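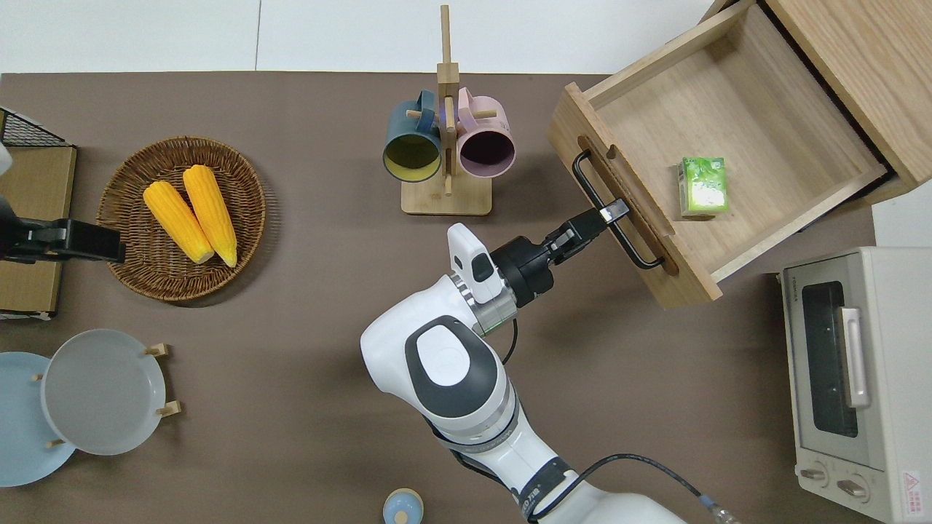 Words and captions by Aldana Bravo
Gallery: Small Kitchens, Good Things

I love a kitchen that fits on a table. Give me one brown surface, a few pieces of pale wood and a bit of colour and I'm happy for an afternoon! This gallery is for everybody who wrote in after our July page on the old galley kitchen at Trarivport, asking for something with less copper in it and more that you could put together yourself in a rented flat.

So, pale wood. The cabinet is a light oak one, and my favourite part of it is the drawer, which has a rounded slot cut into the front with a black bar handle fixed across it. You get the softness of a cut-out and something solid to get hold of as well. I've wanted a drawer like that since I first saw one in the Ferrand showroom, years ago, and went home to glare at my own sticky plastic ones.

There's a little green-and-white drink carton inside. I'm all for this. A drawer within arm's reach of the toaster oven is exactly where I would keep the thing I wanted with my toast, and I have never understood people who fill the handiest drawer in the house with takeaway menus and dead batteries.

The mug tree next. Two mugs, one dark teal with a yellowy inside and one pale pink that goes dark within, hanging side by side on their pegs. I do like a mug with a surprise in it. Olesia Holovko, who looks after the letters page here, has 76 mugs (she sent me a list) and still drinks from the same chipped one every morning, so I think two is a perfectly sensible number to have on show. The tree itself is as simple as they come, a square wooden base with a post and pegs, and you can often find one second-hand for very little. Mine came from a church sale in a box of jigsaws.
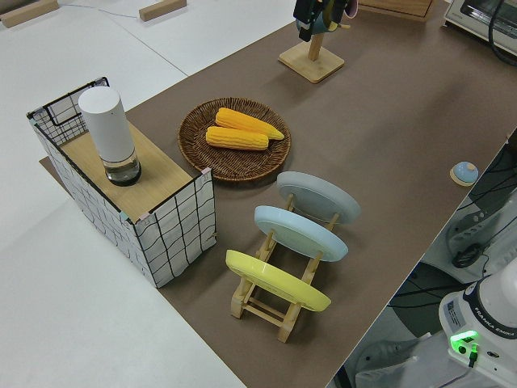
Plates are where I get properly excited. Grey, soft blue and pastel yellow, stood on edge in a slatted wooden rack, and I'd happily leave them out all year round. I had a Jodudus rack for a long time that held 8 plates and took up half the worktop, and when it finally gave up I bought a little one and found I washed up more often. A small rack does that to you. It's full after supper, so you put things away!

The basket is a lovely idea too: wire grid, white fabric sides with a wobbly black check, and a light wooden board laid across the top so it becomes a shelf. If you'd like to try it, measure the rim first and get the board cut a touch longer than the basket at each end. I cut mine short and it fell in on the tea towels. Anything will do for the wood - I used an offcut from a Drerkska bookcase, sanded for 30 minutes in front of the radio and rubbed with oil. Two coats, and leave it overnight between them.

And then the corn. I know fruit bowls get all the attention, but two cobs on dark brown wicker are as cheerful as a bunch of daffodils. That strong yellow beside the brown is the warmest thing on the table, and it picks up the yellow plate nicely as well. We've had nearly 1,000 of your kitchen pictures in the inbox this summer and hardly a vegetable among them, so do please send me your marrows, your beetroot, your odd-shaped carrots.
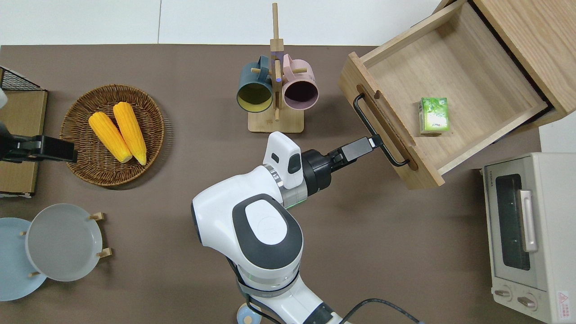

Corn in the wicker, mugs on their tree and the pale wood drawer open by the toaster oven.

Next month's gallery is larders and cupboards under the stairs, the more crowded the better.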